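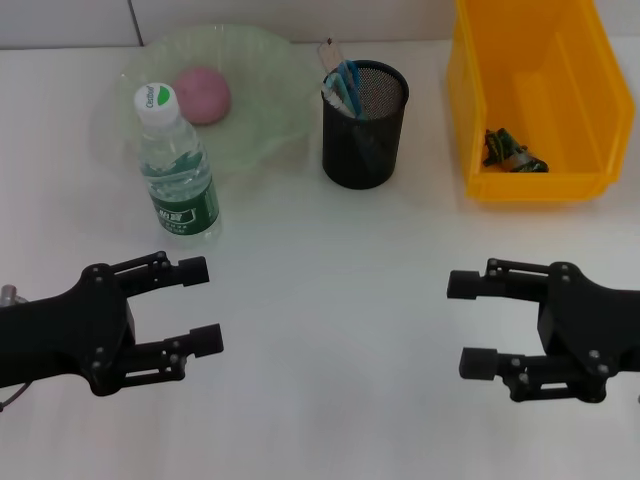 My project this term was supposed to be about tap water, and it ended up being mostly about my grandmother's kitchen habits. She lets the faucet run before she fills the kettle and always has. I wanted to know if that does anything or if it's just a thing people in old buildings do. So I compared water from two neighborhoods, Storkov (old pipes, hers) and Kamska (newer, mine), and asked people on both sides how they drink it. For the tasting I wanted a plain surface like that white tabletop, with a light wall behind it, so a bit of cloudiness or color in a glass would be easy to spot. My own kitchen counter is speckled brown and hopeless for this!

## What I did

I took samples at 3 different times of day from each place, first thing in the morning, after school and late at night. Every sample was 300 ml. I took one right when the faucet opened and another after letting it run for 2 minutes. Then I used hardness strips (the Skodia ones, cheap but readable) and had my classmates taste everything without knowing which was which. 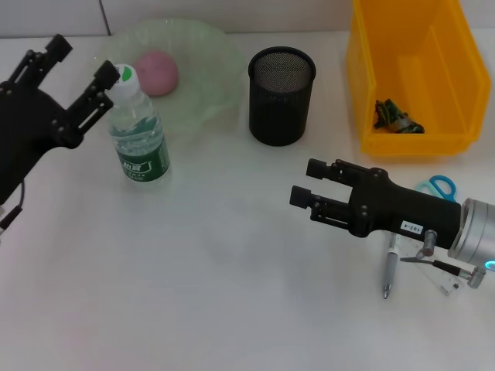 *Fig. 2. Clear plastic water bottle with a white cap, partly filled.*

I put a store-bought bottled water in the tasting too, mainly out of curiosity. People kept calling it "flat," which I did not expect, and one person was sure it was the Storkov tap.

## What I found

The strips showed Storkov water was harder, but running the faucet didn't change the hardness at all. The taste was another story. The first morning sample from Storkov got the worst scores by far, with "metal" and "coins" written on the sheets, and after running it most tasters couldn't tell it from Kamska. So my grandmother has a point, at least before breakfast.

I also worked out what all that running costs her. Her faucet used 885 ml in the time she normally lets it run, and she now catches it in a jug for the balcony tomatoes.

If I did this again I'd test in December too, when the pipes are colder.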